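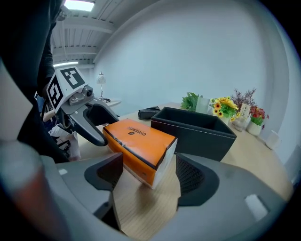 Tidying bench, 10/7/21. Orange box between the fingers, open black storage box behind it.

Tidying again. The question for the Prenameo notebook remains whether a machine can put a small box into a bigger box without somebody standing by to rescue both, and the answer remains "ask later". Everything below is from the hand-held side, where people do the holding and the fingers are the same shape as the ones on the arm. If a person with a full set of brains can't manage a chore through those fingers, I see no point in asking the arm.

Task as written on the sheet: pick up the orange box, put it in the black leather one, leave the flowers alone. My gran could do this while on the phone. Lundosmont's brochure says their arm can do it too, and shows it doing so, once, from a flattering angle.

Notes on the orange box. It is a nasty shape for us. Flat sides, sharp corners, and the box gives a bit if you squeeze in the middle, so the grip feels solid right up to the moment it goes. Best results came from taking it across the narrow way near one end and keeping the lift low. Worst came from trying to be clever and going for the corners. Two grippers at once is steadier on the lift and hopeless on the way down, as both want to be inside the storage box at the same time and there isn't room for both. Handing over to one gripper before lowering works, but it's slow, and it looks like two crabs sorting out a will.

The mesh pad is better than the old smooth one. Grips the box well, lets go late. On release the box tends to come back up with the finger for a moment and then drops crooked. A person corrects for this without thinking, with a small shake. The arm does not have a small shake. I've asked for one.

Count so far: 176 goes by hand, 38 of them binned. Most of the binned ones were dropped or landed across the rim, and two were perfectly good but somebody forgot to start the recording. (Me.) The Clideo folder says 788 in total for all the tidying jobs, which I don't believe, as it seems to be counting the towel runs twice. Must check before anyone puts that number on a slide.

Arm results, for balance. It finds the orange box every time, I'll give it that. Bright orange helps. It is much less sure about the black one, where the opening and the dark sides seem to be much the same thing as far as it's concerned, and it has twice set the load down very gently on the table next to it and gone home pleased. Dolan's old script would at least have stopped and beeped.

So, chores: no, not yet. It could clear a table if the table had one thing on it, the thing was orange, and you weren't in a hurry for the table. Towels are further off. Washing up I won't discuss until the lid on the electronics shuts properly.

To do:
- pale tape round the rim of the storage box, see if the arm stops missing it
- try the small black pouch (or wallet) next, it will be horrible
- wipe the pads between sets, they pick up fluff
- re-count the Clideo folder
- the towel page from January still has no results on it, fill in or cross out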